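Moving a whole flat's worth of stuff 18 miles should not take most of April, but I have managed it. The new place is in Parri, up a hill the estate agent called gentle. I got three quotes. The cheapest was 600 pounds, the dearest 920, and the dearest lot wanted to know if I owned a piano. I went with the cheap ones, Conance Removals, who sent two cheerful lads and a van with one working door.

They were fine. It's me who was the problem. I had packed by mood, so the kettle travelled with the Christmas lights and the tin opener went in with my tax returns. I ate cold beans on day one, once I'd found the folder marked 2019 to 2022. Labelling is for people who believe in the future.

Six weeks' notice on the old flat sounded generous too, until I spent four of those weeks deciding which mugs I loved.

Slatted shelf, parcel tape.

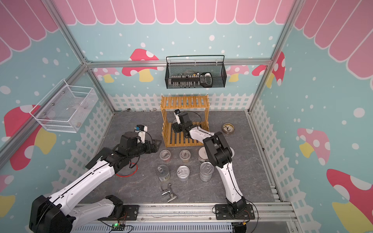
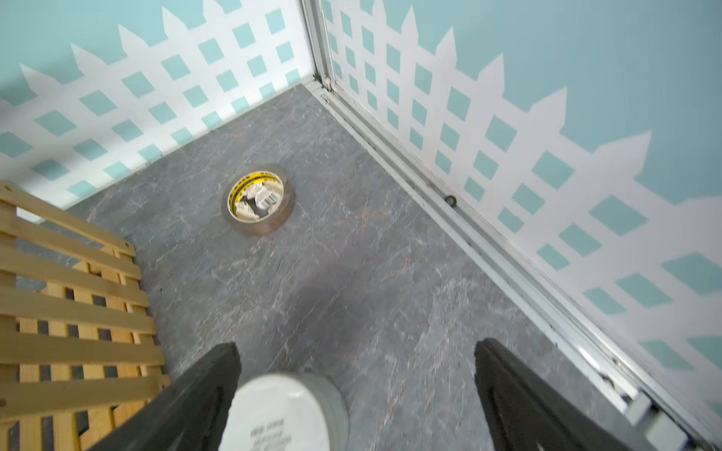 My sister read a draft of this and objected that the mugs were never the trouble, it was the books, and that anyone who keeps 6 copies of the same bus timetable has no business hiring professionals. She has a point. They are different editions, mind.

The broadband arrives next month, according to Vitine, who said the same last month. Until then I'm writing this in the café at the bottom of the hill, which does a decent cheese toastie and shuts at three. It's ten to. I still have the hill to do.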